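Week 8 - collecting demonstrations (notes, tidy up later)

Recap: policy only learns what the examples show it. Bad examples in, bad grasps out. Pullstead set has 606 episodes, we kept 239 after checking. Main reasons for dropping: operator paused mid reach, object left out of view, wrong task label.

Tabletop tasks first. Few objects, plain background, both hands free to start from either side. Move things between episodes!! If the plate is always in the same spot the model just learns the spot.
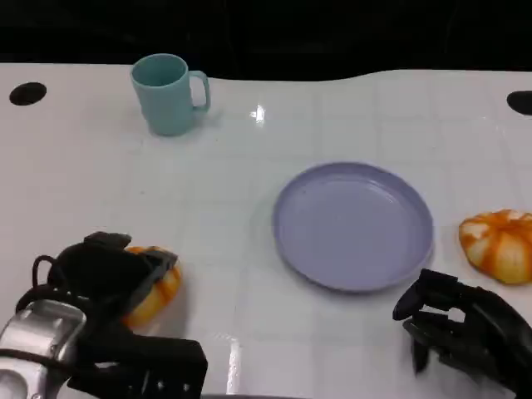 Also vary which hand goes first. Last year's lot were nearly all left hand and it showed - right arm hardly moved at test time.

Labels: one short sentence, written before you start, not after. "Put the pumpkin on the plate" is fine. "Tidy up" is too vauge.

Failed tries - keep them, seperate folder, don't delete.

For next time: read Hirano handout, sections on resets. Bring 9 episodes each.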